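I have been thinking about the lending shelf at the Malmont library ever since they announced in March that it would be closing, and I find I'm still not ready to let it go quietly.

If you never used it, the shelf was where you could borrow a cake pan, a drill, a set of folding chairs, whatever you needed for one weekend and didn't want to own forever. It cost the town $700 a year (less than we spend on the banners along Gurkuswood Road, and I like the banners!). The argument against it was that things came back late, or chipped, or missing a lid. Well, of course they did. My own kitchen is full of things missing a lid, and I don't plan to close it.

What I miss most is the talking. You'd go in for a punch bowl and come out knowing whose daughter was getting married, and quite possibly with an invitation.

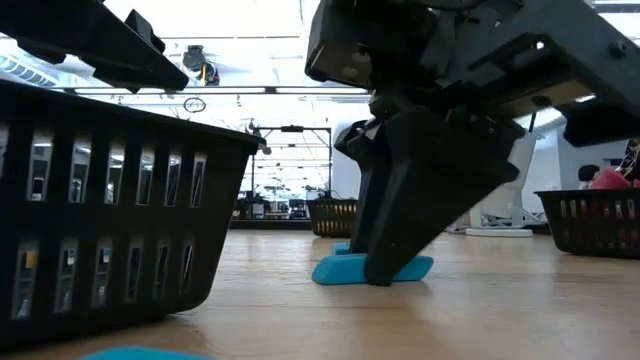 Radka Leka wrote to me that I'm being sentimental, and that a town of our size can lend its own cake pans over the back fence. Maybe so, Radka, but I've lived on my street for two years and I still only know one fence well enough to knock on. I would like the shelf back, late returns and all.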